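Speaker notes: Care of small washrooms in shared accommodation
Hodik Housing Services, staff briefing, 7/6/25
Speaker: Bjarke Ketilsson, Standards Office

Slide 1. Opening
Welcome those present and note that the session is open to cleaning staff and building supervisors alike. Handouts are at the door. Questions may be put at any point.

Slide 2. Scope
The briefing covers the single washroom: one basin, one toilet, little storage. The Hodik portfolio has 873 such rooms. Kitchens and laundry areas are dealt with under separate guidance and will not be discussed today.

Slide 3. Why the basin surround matters
Residents place on the counter whatever they are carrying when they enter. The surface is therefore seldom clear, and the usual practice of wiping between objects leaves marks behind them. At the July inspection of the Kurkum building, the counter was the item most often recorded as unsatisfactory.
Pause here. Ask supervisors whether this agrees with their own records.

Slide 4. Order of work
Clear the counter first. Wipe from the wall towards the front edge, then the taps and fittings, and then the basin itself. The toilet is cleaned last, with a separate cloth. The floor follows once all surfaces are finished.
Remind staff that the cloth used on the toilet must not return to the counter under any circumstances.

Slide 5. Cloths
Each washroom requires 3 cloths: counter, basin, toilet. Colours are allocated by building and are listed on the handout. Staff moving from Mekier to Kurkum should check the list, as the two buildings do not share the same colours. A cloth that has been dropped on the floor is to be placed in the laundry bag.

Slide 6. Residents' belongings
Telephones, papers and toiletries are to be moved only as far as is necessary and returned to the same place. Paper items should be lifted before any water is used. Nothing left on a counter or side table is to be treated as rubbish, however slight it may appear. Only the contents of the wastebasket may be taken away.
Mugs are a frequent source of complaint. They are to be left in the room and are not to be rinsed in the basin.

Slide 7. A counter in daily use
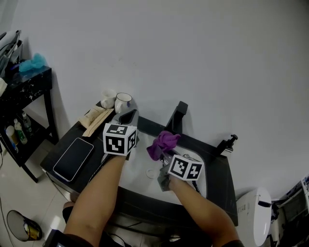

Should mugs and papers be taken off the counter before the basin is wiped?
They should be set aside on a dry surface first and put back once the counter has been dried.

Allow a short discussion. If time is limited, proceed directly to storage.

Slide 8. Storage
Where a side table is provided, bottles belong on the lower shelf and the top is kept for the resident's use. Cleaning products supplied by Hafþórsson must go back to the locked cupboard after each visit and must never be left among a resident's own bottles.

Slide 9. Reporting
Loose fittings, slow drains and damaged seals are to be entered on form 998 before the end of the shift. Supervisors will sign the form and forward it to the Standards Office. Verbal reports do not replace the form.

Close by thanking staff at Mekier for their assistance with the revised guidance. Collect the attendance sheet.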